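Gripper Comparison in Simulation, Project Report, 18/04/2019

Our team (Tradis) wanted to know which gripper copes better with small items on high shelves, so we ran both in the Skultby kitchen, 8 tries each. The Draven won nearly every round, and we were thrilled!

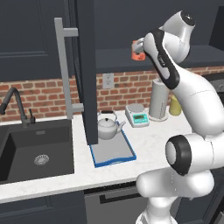
Reach was our biggest worry with the Draven. Holding the short orange piece up by the dark shelf, the fingers still have to clear the tall cabinet door. Next we want to try 90 degree wrist turns.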